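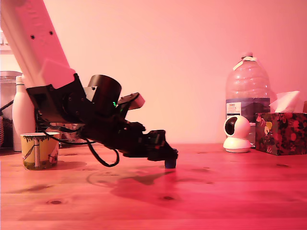 Pine furniture is furniture made mainly from the wood of pine trees. It is common in kitchens, bedrooms and workshops across northern Europe, where the tree grows widely and the timber is cheap to buy and easy to cut.

We use cookies to improve your visit. By carrying on, you accept our cookie policy. Accept | Manage settings

Material

Pine is a softwood. Freshly planed boards are pale yellow or cream and darken to a honey or orange shade over the years, mostly through exposure to daylight. Knots mark the places where branches grew from the trunk. They are harder than the wood near them and may bleed resin if they are not sealed before painting.

The wood dents easily. Table tops are often made thicker than they would be in oak or beech, and worn tops can be sanded back several times.

Table tops

A wide top is normally built from planks laid side by side and glued along their edges. Pine swells and shrinks across the grain as the air becomes damper or drier, so the top is fixed to its frame with slotted screws or wooden buttons that allow some movement – a top fixed too tightly may split. Seams between the planks can become easier to see with age.
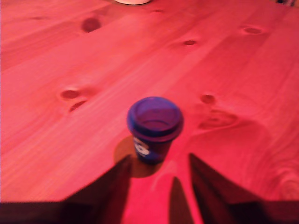 Finishes

Wax, oil, varnish and paint are all used. Wax gives a soft sheen but marks easily when cups or wet plates are left on it. Oil soaks in and can be renewed without stripping. Varnish protects better against spills, though damaged patches are hard to repair neatly.

Old painted pine was often stripped in tanks of caustic soda. The method is quick but can loosen glued joints and raise the grain.

Stoststead tables

The town of Stoststead had a small trade in plain pine tables. The largest maker, Hurnard, employed 41 people and sold a kitchen table in 2 lengths, both with square legs and a single drawer. Ruby-Lee Mahuika's study of the trade lists 676 surviving tables, of which 72 still have their first finish.

See also

Softwood
Wood finishing
Joinery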